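Sorting Out the Bench Bin: Sheet Metal, Spring Clamps and Where the Small Stuff Goes

July
By Prapai Rattanakul

6 min read

Every workshop ends up with a place where small things get dropped. Mine was a drawer for years, then a cardboard box, then the back left corner of the bench. What finally worked was an open metal bin that lives on the worktable and gets emptied once a week. These are the things I've learned from using one.

Pick sloped sides over straight ones. In a straight-sided box, the small parts collect in the corners and you have to dig them out with a fingernail. With walls that lean outward you can get your whole hand in, slide a washer up the side and pick it off at the rim. Sloped bins also nest if you have more than one.

Keep it shallow. If you can't see the bottom, things go in and stay in. My first bin was a deep one from a restaurant supply place and I found a drill chuck key in it that I had already replaced twice. Now I don't let things pile on top of each other. When there's no more bare floor showing, it's time to sort.

Don't buy new if you can help it. Old sheet-metal trays turn up at yard sales and shop closings all the time, and scuffs make no difference. Mine cost 4 dollars at a closing sale in Sulstead. Run your thumb (in a glove) along every edge before you put it to use. If there's a burr, take it down with a fine file and finish with 220 paper. A strip of split tubing pushed over the rim also works.
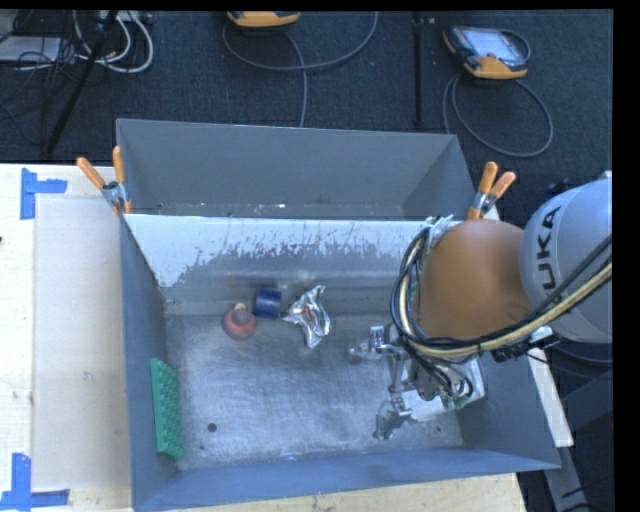

Clamping the bin down is the step most people skip, and it's the one that makes the biggest difference. A light metal bin on a smooth table will slide every time you reach in, and if it sits near an edge it will sooner or later go over. You don't need screws. Orange spring clamps do the job, and two of them at one upper corner, with the jaws on the rim and the handles pointing out and away, keep the reaching side clear. Set them so they pinch something solid behind or under the rim. A scrap of batten screwed to the table will do if there's nothing else to grip. On a light wooden tabletop, put a bit of cork or an old mouse pad under the bin first or the metal will leave gray marks that are a pain to sand out.

If your bin has a hole in the floor, look at it before you load up. A small one is fine for most things but will swallow short screws and set screws. I cover mine from underneath with foil tape. Don't use masking tape, it dries out and lets go.

What goes in and what doesn't

The bin is for things that have a home somewhere else and haven't gotten there yet. A roll of tape, a kid's building-brick plate, a cap off something, the odd socket. It isn't for trash. Crumpled foil is the worst offender in my shop, from lining paint trays and wrapping brushes. It takes up room and hides whatever is under it. If the foil is clean, flatten it and reuse it. If it has paint or glue on it, throw it out on the spot.

No blades, no open tubes of anything, and no oily rags. Rags get hung up flat outside to dry and then go in a lidded metal can with water in it until I can take them to the hazardous waste drop-off.

The weekly clear-out

I do mine on Saturday before lunch. It takes 2 songs on the radio if I've kept up and most of an hour if I haven't.

Take everything out and put it on a towel. Large things go back first. Then anything that belongs in the house goes by the door in a bowl, so it leaves when I do. Screws and nuts go to the jars. Whatever I can't identify goes in a coffee can marked with the month, and when that can has sat for half a year without my opening it, the contents go in the scrap bucket.

Cleaning

Vacuum or brush out the grit, then wipe with a damp rag and a drop of dish soap. Dry it right away, including the seams. Paint splatter on the inside walls can stay as far as I'm concerned. If it bothers you, a plastic scraper gets most of it, and mineral spirits will take off fresh oil-based paint. Open a window for that. Steel wool will get the surface bright again but it also leaves fine bits that rust, so I'd use a nylon pad.

Once a year I rub the inside with paste wax. It keeps the rust down and small parts slide up the walls more easily.

Spring clamps wear out too. The tips go first, then the pivot gets sloppy. When one won't hold a pencil tight enough that you can't pull it out, it goes to light duty – holding sandpaper packs shut, mostly. I keep a few spare because I'm always borrowing the ones off the bin.

Comments (3)

Dillov
I used fridge magnets on the outside of mine to hold the screws I'm working with. Works if the bin is steel, not if it's aluminum. Ask me how I know.

Bhatt
How do you keep the clamps from chewing up the rim? Mine has dents on both sides after one winter.

Prapai Rattanakul
A folded piece of leather or a slice of bike tube under each jaw. Swap it when it gets hard.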